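Notebook – gripper faults, chopstick task
23/05/2026

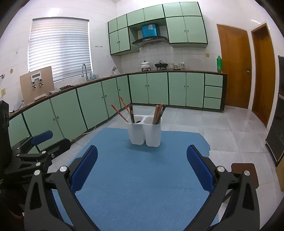
Why does the gripper lose its width reading halfway through a pick?
Because the encoder plug on the Stareo board works itself out of its socket a little at a time, and once it is half out the signal drops whenever the fingers close hard. Took me most of the morning to get there.

Notes in the order they happened, tidy later.

First sign was in the replay. Fingers closing on a chopstick, width trace coming down nicely, then flat. Stays flat through the lift and the carry, jumps back when the fingers open. Video fine all the way through. So the arm would have been taught that the fingers stop short of the stick and the stick comes up anyway. Bad data, and the sort that passes the automatic check because there are no gaps in the file, it just repeats the last good value.

Checked the batch. 199 recordings in it, 40 with the flat patch. All the bad ones are with the Vudlow hand unit, none with the older one. Have moved the 40 to the quarantine folder, NOT deleted. Please don't delete them, I want them for testing the new check.

Things I blamed first and was wrong about:

Battery. Swapped for a full one, same fault on the second try.

Firmware. Rolled back to the February build. Same. Put the newer one back on afterwards, so if you find it on the February build somebody has changed it after me.

Calibration. Re-ran the open/close routine, passed every time. Of course it passed, the routine closes slowly and on nothing. No load, no tug on the cable. The routine is no use for this fault at all and we have been treating it as the all clear. More on that below.

Finger pads. Thought one was catching and stopping the linkage. Took the unit off the job, worked it by hand, moves freely. Pads fine.

Then noticed the trace came back for a moment when I put the unit down on its side. Opened the rear cover. Plug visibly crooked in the socket. Pushed it home, closed hard on a bit of dowel, good trace. Tugged the cable gently with a finger – flat line. There we are.

Cause as far as I can tell: the cable is routed too short. At full close the linkage pulls it, not much, but every time. The log says the unit had done 600 closes since the last service. The old hand has a longer loop and a clip holding it, this one has neither. I don't think it was ever fitted with the clip, there is no mark where one would have been.

Fix for now:
Rerouted the cable outside the spring, gives a bit more slack.
Small cable tie as strain relief, tail cut flush so it can't get into the linkage.
Dab of hot glue on the plug housing. Not pretty. Peels off with a fingernail if you need it out.

Test after: 100 hard closes on the dowel, width logged throughout. No flat patches. Then a short run with chopsticks out of the utensil holder, thin sticks being the worst case as the fingers have to come nearly all the way together. Traces look right to me but I'd like someone else to look at them before we call it mended.

Safety bit, seperate from the above but found because of it. I replayed one of the bad recordings on the Brouwer arm with the speed turned down, to see what it would do. It never got a proper closed reading so it kept squeezing. Force limit did trip, but later than I'd like, and the dowel had a dent in it. Had my hand near the stop button, not on it. Should have been on it. From now on no replays from quarantine on the real arm, simulator only, and I have put a note on the controller saying so.

Also the force limit on that arm is still set for the old jaws. Needs going over properly. Don't want to change it on my own at the end of a session.

To do
– check that flags a width value held too long while the fingers are meant to be moving. Easy enough, half written already
– change the calibration routine so it closes on somthing solid, at normal speed
– ask Wusska for the longer cable and two clips, one spare
– open up the other new unit before it gets used, it's probably routed the same way
– re-record the 40 once the cable comes
– force limit, two people, with the manual open

Unit is back on the shelf with yellow tape on the handle. Tape means glue fix, usable, look at the trace after every session. If the tape has come off, ask me.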